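Sumeya Lemma
July 6, 2022

Spent the evening with the Feltness album again, so a short thread on "Grillalville," the fourth track and the one I keep going back to. 1/8

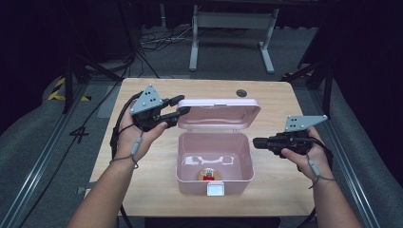
Pink box, lid up.

Background for anyone new. Feltness were a four-piece from Dullow. They put out two records and a handful of singles, then stopped in 2000. "Grillalville" is from the second record, Khokhar, and it was never a single. 2/8

It starts with the bass by itself, playing a line that sounds like it belongs to a slower song. The drums come in on what feels like the wrong beat. It takes four bars before you can tell where the one is. I still miss it if I'm not paying attention. 3/8

The verses are almost spoken. She's listing things on a road out of town: a tire place, a church sign, a motel with the pool filled in. Then the chorus is just the name of the town, sung over and over with the harmony climbing a step each time. Very simple and it gets stuck in your head for days. 4/8

The organ in the second chorus is my favorite sound on the album. It's a little flat. On the 2000 CD you can hear the pedal creak under it. On the reissue that came out in April they cleaned the creak up, and I don't like it as much. The rest of the reissue sounds good - more low end, and the vocals aren't buried. 5/8

I have the first vinyl pressing too, number 183 of 754. Side one ends with this song and the fade runs longer than on the CD. You get an extra bit of guitar and somebody in the room saying "keep going." If you've only streamed it, you haven't heard that part. 6/8

People usually point to "Salt Lot" as the best thing they did. It's a good song. It's also six minutes long and the last two are feedback. "Grillalville" gets in and out in just over three and has the better drumming. 7/8

If you like it, play the rest of Khokhar in order. Skip the hidden track unless you're really into tape loops. I'm doing the first album next, probably the song with the trumpet, once I find my copy. 8/8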